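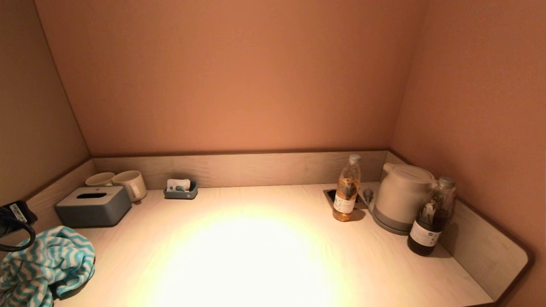
The night ferry from Kurnham to Ivlow takes 8 hours and carries 86 foot passengers when full. In August it is always full. The rest of the year you can turn up at the Hirdale dock an hour before sailing and buy a ticket at the window.

Where to sit

The front lounge is quiet and gets cold after midnight. The rear lounge is next to the snack bar, which stays open until 2 a.m. Regulars take the seats along the port side, away from the engine stairs.
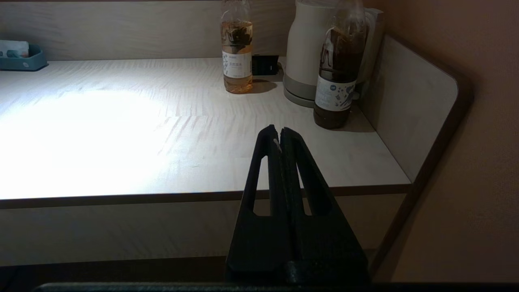 What it costs

A one-way seat is $446 in summer if you bring a car, and far less on foot. Cabins sell out first. There are six, all on the upper deck, and the two at the back have no window. 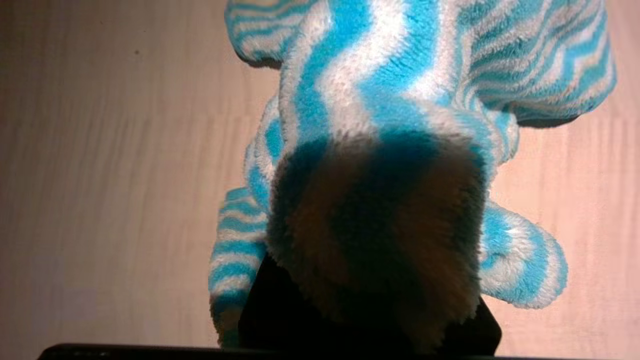
Breakfast is sold from five o'clock: oatmeal, eggs and toast. The Van Wijk bakery in Ivlow opens soon after the boat docks, and most passengers walk up the hill and eat there. Its rye rolls are worth the climb, and the coffee is stronger than the ferry's.

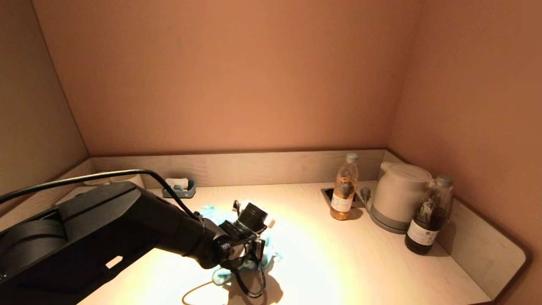 A light-blue cloth on the counter.

The return boat leaves at nine in the evening from the same pier.

214 shares | 9 comments

Contact us | © 2026 | Back to top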